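招人啦!我这边的Toft热饭角想找几位愿意一起捣鼓厨房小事的朋友,先把话说在前面:活儿不重,有报酬,但是挺琐碎的,怕烦的朋友慎入哈。

先介绍一下我自己。我在Flostcombe管共用的厨房和茶水间,平时干的就是摆桌子、换桌布、清理微波炉、给花瓶换水这一类的事。从八月开始我在做一个小项目,名字叫Toft,想弄明白一件特别日常的事:大家在一个不熟悉的地方热饭,到底是怎么个热法?先开哪扇门,碗放哪儿,旋钮往哪边拧,热完了顺手擦不擦。听着好笑吧?可是我看了几个月,越看越觉得有意思,每个人的顺序都不一样,有的人连筷子搁哪儿都有讲究。

所以这次要招两种人。

一种是来热饭的参与者。你只要过来,按自己平时的习惯热一份东西,再把桌面收拾成你觉得舒服的样子就行,每次90分钟,中间可以喝水休息聊天。会不会做饭都没关系!我自己也只会煮面。唯一的要求是年满十八岁,能说普通话,对微波炉没有什么心理阴影(真的有朋友怕那个"叮"的一声,我理解的)。

另一种是兼职的布置助手,招3位。主要负责开场前铺桌布、摆碗、检查炉子里面干不干净,结束以后再一样一样收好。我比较看重手稳、心细,桌布歪了会自己忍不住去拉一下的那种人,咱们肯定合得来。
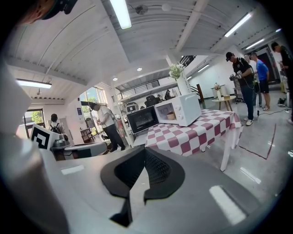

场地是白墙,屋顶挺高,灯也多,待着很亮堂。我喜欢红白格子桌布,铺上以后整间屋子一下子就有了点要开饭的意思,再配上白花,心情会好很多。两台微波炉并排放,一台白的,一台黑色门的,想用哪台你自己挑,我不会提示。屋里会有别的人在,有时还挺热闹,如果你习惯一个人安安静静地弄,报名时跟我说一声,我尽量给你排人少的时段。

再说说钱。参与者每来一次289元,结束当天转账,交通费自理(抱歉,预算就这么多)。布置助手按整期算,一期2802元,期间管一顿午饭,当然啦,也是微波炉热的。迟到太久的话后面的人都得跟着等,请大家提前看好路线,实在来不了就早点告诉我,改期没问题。

来之前有几件小事。鞋子穿舒服的,袖子别太宽,拿热碗的时候不方便。食物由我准备,都是米饭、汤和蔬菜之类的家常东西,有过敏的一定要写在报名表里,别不好意思。自己带饭也可以,不过请别带榴莲,上次那个味道散了很久……金属餐具和带金边的碗也别往炉子里放,我会备好碗。

布置助手的活儿再多写两句,省得来了觉得跟想的不一样。桌布用完要抖干净,有油点的单独放一边,我统一洗。炉子里的转盘要拿出来擦,门缝也要擦,那里最容易藏饭粒!花两三天换一次水,蔫了的叶子摘掉。东西的位置我会写在一张纸上贴着,第一次来照着摆就好,摆熟了有更好的主意也欢迎提,我很愿意改。

报名方式:给Toft的报名信箱写一封短信,说说你想报哪一种、哪些时间有空、有没有忌口,再随便写一件你在厨房里特别在意的小事。最后这条不算考核,我就是爱看。简历不用附,报助手的朋友写一下以前做过什么就够了,在食堂、咖啡店帮过忙,或者在家里管厨房管了很多年,都算经验。

报名到2025年12月18日为止,名额满了会提前关。收到信我都会回,慢一点的话请多等两天,我多半是在洗桌布。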